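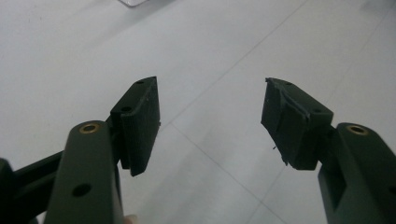
How often should the contact pads of a hand-held gripper be changed?

Every 2000 closures, or as soon as the surface layer starts to lift at an edge.

4.3 Upkeep of the hand-held gripper cell

The cell was built by Rebane and has been in daily use at the Putico site since it was handed over. It consists of a table, a pair of hand-held grippers, their cables and a small set of objects to be grasped and put away. Upkeep falls under three headings: pads, linkage and cables. Pads take up most of the time. The rubbery layer on the contact face shears a little at each closure, and once an edge has come free it curls back on itself and the jaws no longer meet flat. A pad in that state will still hold a large object. With thin cylinders the grasp becomes uncertain, and the recorded jaw opening no longer matches the width of the object.

Each pad is held by two screws from the top face. The screws are loosened in turn, half a turn at a time, and the pad is lifted away from the arm. Both pads of a gripper are changed together, even where only one is damaged; a new pad working against an old one wears unevenly. Remaining glue is scraped off and the seat wiped before the new pad goes on. The threaded inserts in the arms are left alone unless one turns under load, in which case the whole finger is replaced. After fitting, the jaws are closed on a strip of paper and the strip is pulled from both ends. If it slides out on one side, the screws are eased and the pad is squared up again.

The linkage is checked by hand every 300 closures. Play at the finger tip is felt with the jaws half open, where it is easiest to notice.
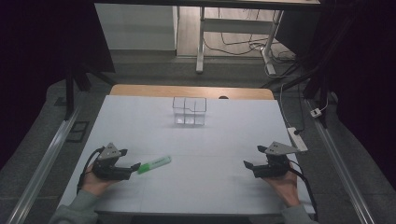 Figure 4. Gripper pair at the work table, with marker and divided organiser.

The check after any repair uses the same table and the same objects as normal work. The operator picks up a marker with one gripper, brings it across to the other and releases it — first from left to right, then the other way. A slip of any size is written in the log, and the pads are looked at again before the cell goes back into use. Cables are tested in the same pass. The operator turns each wrist through its full range while the Mutesus logger is running, and a gap in the signal longer than 200 ms counts as a fault. Most such faults were traced to the connector at the gripper end. Strain relief was added there by D. Lapiņa and has been kept on all later units.

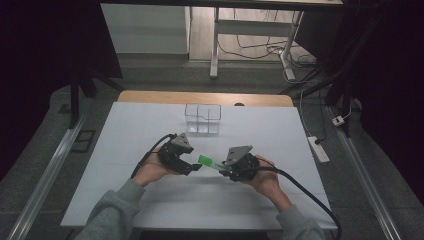 Emutura, 2018-06-12

The procedure was repeated at the second site by J. Lukoševičius and Ok-hee Wi, working from the written steps alone. Two points needed changing. The paper strip test had been described without saying how far the jaws should be closed, and the wording now asks for light contact only. The marker was also found to be too forgiving as a test object, and a shorter, thinner cylinder is now used next to it. Linkage bolts are to be replaced at 4000 closures whatever their condition. Torque values for the pad screws are listed in Appendix B.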